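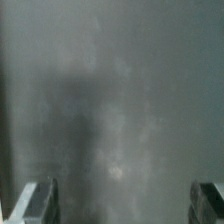

Mawar Krishnan wrote:

> Has anyone else had waxwings yet? I walked the old railway path at
> Grandbridge on Saturday, from the allotments as far as the second
> bridge, and I'm fairly sure I heard them going over, that thin
> trilling noise, but I couldn't get on to them before they'd gone
> behind the poplars. Berries are very good on the rowans this year
> and hardly touched. Plenty of redwings, a few fieldfares, and a
> tawny owl calling at half past three in the afternoon!
>
> Also, can anybody tell me what makes a neat round hole in a
> hazelnut with little toothmarks on the outside as well as on the
> edge? I've got a pocketful of them from the bank below the steps.
>
> Mawar

Hello Mawar, and hello all,

No waxwings for me, worse luck, but I had the same redwings I should think. They were coming over our roof after dark on Friday night, you could hear them seeping away to each other while I was putting the bins out, and I stood there in my slippers until my feet went numb. It's my favourite sound of the whole autumn and I never seem to hear it when I go out on purpose.

Now, the nuts. If the toothmarks are on the outside of the shell, going round the hole at an angle, and the inside rim of the hole is smooth, then it's worth getting excited because that's what you want for dormouse. Wood mice leave marks on the outside too but the inner rim has little ridges across it, like the edge of a coin. Bank voles do a neat hole with ridges on the rim and next to nothing on the outside. A squirrel just splits the thing in half and makes a mess. You really need a hand lens (I use one I've had since school, tied on a bootlace so I don't leave it on a log) and a good light, and even then I put half of mine in the "don't know" pile.

When we did the nut hunt in the wood behind Memau we picked up 1,259 opened hazelnuts between us, which took most of a day and did my knees no good at all, and out of all those there were 2 that everybody agreed were dormouse. Two! But two is enough, it means they're in there somewhere. We were working in squares under the heaviest fruiting hazels, and the good ones both came from the same square, right up against the honeysuckle. Is there honeysuckle on your bank? I remember a lot of bramble there but I haven't been down those steps for ages.

If you're going back, do keep the nuts from different spots in separate bags and write on the bag where they came from. I once tipped the whole lot into one coat pocket and there was no sorting it out afterwards. Old envelopes work fine. And please leave any nests alone if you see one, dormice are protected and they may well still be about in October if it stays mild.

Tawny owls do call in the daytime now and then, especially in autumn when the young ones are being pushed out and everybody is arguing over who lives where. I've had one going at lunchtime. Was it the hoot or the "kewick"?

Other bits from here: ivy still humming with wasps and a very tatty red admiral on the sunny side of the shed. Lots of candlesnuff on the old stumps, and something orange and frilly on a dead gorse stem that I'm hoping is yellow brain, though it was a bit shrivelled. The field by the weir had about 600 rooks and jackdaws on it at dusk, all mixed up together, and they all went up at once when the tractor came through the gate. Lovely racket.

I could come over and look at the nuts one morning next week if that's any use, any day except Tuesday. I'll bring the lens and some shells from the Memau lot so we can put them side by side.

Keep listening for those waxwings!

Cheers,
Bron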